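Marble, flowers and a divided tray

When we moved to Arnport I had one idea in my head: no more white walls. In our old flat in Fulwood everything was white, also the table, and after five years I was tired of it. So this June I finally started with wallpaper, and I want to write down what I learned, because I made some mistakes that cost me money.

My first mistake was to look at very small samples. I ordered 39 of them from a shop called Lemieux and put them on the floor in the evening. On a piece as big as my hand, a large flower is only a spot of color. I chose a beige one with thin leaves and after one wall I understood that it was almost white again. My husband said it looks restful. I took it down.

The second time I wanted blue, a real one, like the sky at noon. Blue paper with a pattern is difficult to combine with other things, so I did it in the opposite order. I first put the blue and then I tried what can stand next to it. White is easy. Yellow is good in small amounts. A dark navy, almost black, makes the rest look cleaner.

For the table I thought a long time about plain wood. Then I saw a covering with a marble pattern at Beststead, pale, with green and ochre veins in it, and I was afraid it is too much together with flowers. My sister was sure it is too much. But the veins are soft and the flowers are flat and graphic, so they do not fight so hard as I expected. 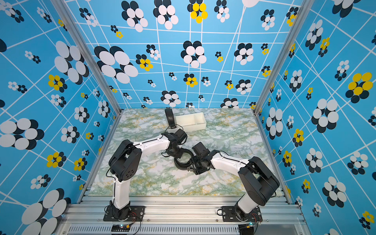 What I still like most is how well a simple white tray with a divider goes with this kind of surface. Small things disappear on a marble pattern, especially green or gray things, and black ones you find immediately. I now keep hair bands and other little items in trays like this at home — I bought 4 and use 2 of them every day.

One more advice about the pattern on the walls. If it has straight lines crossing each other, check how they run before you cut. Mine are skewed, and I spent one whole morning trying to make them level with the window. They will never be level. Start in the corner which people see last when they come in, and leave some extra paper at the top.

I still have one and a half rolls left, and I am thinking about the inside of the hall cupboard.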